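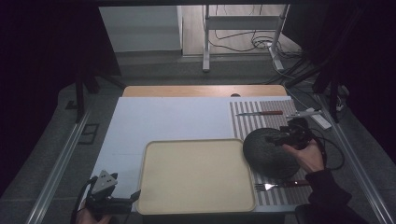

Preltora handheld gripper kit, worth it for table-setting demos?

Posted by dunmore_lab in Kits and Hardware

We want to record demonstrations with forks, knives and bowls, using both hands. The Preltora pair is $960 through Ditley. Has anyone used it with thin handles? I need 50 clean runs per task and can't spend October fixing jaws.

3 replies

Virninik
Had ours since spring. Bowls are easy. Flat forks slip unless you come in square to the handle. Order the softer jaw pads. We got through 100 runs on one set before the edges wore.

tk_bench
Too expensive imo

parts_bin_ohio
Check the cable length before you order. Ours came with 2 m leads and they pulled at the wrist when reaching across the table. Ditley swapped them for longer ones but charged shipping. Tracking was fine once we fixed the lighting.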